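Slow Examples Are Worth the Money

In our group at Itville we collected 1,098 examples last year for a two-arm task, and I threw away 337 of them myself. Many colleagues thought I was too strict. I still think I was too kind.

A learning system copies what we give it. If the operator is tired on a Saturday and moves the arms in a nervous way, the nervousness goes into the data, and later we ask why the policy shakes.
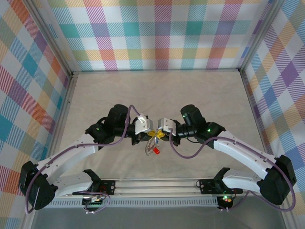
How many examples are enough for one task? It depends on how much they differ from each other, and after a few hundred almost equal ones I would stop and change the start positions.

Przemysław Marciniak, who leads our collection, prefers volume. He says the model will average the mistakes. Maybe for one arm this is true. With two arms the timing is the difficult part - one hand opens too early, and the whole example teaches a wrong thing. I would pay operators by the hour and never by the episode.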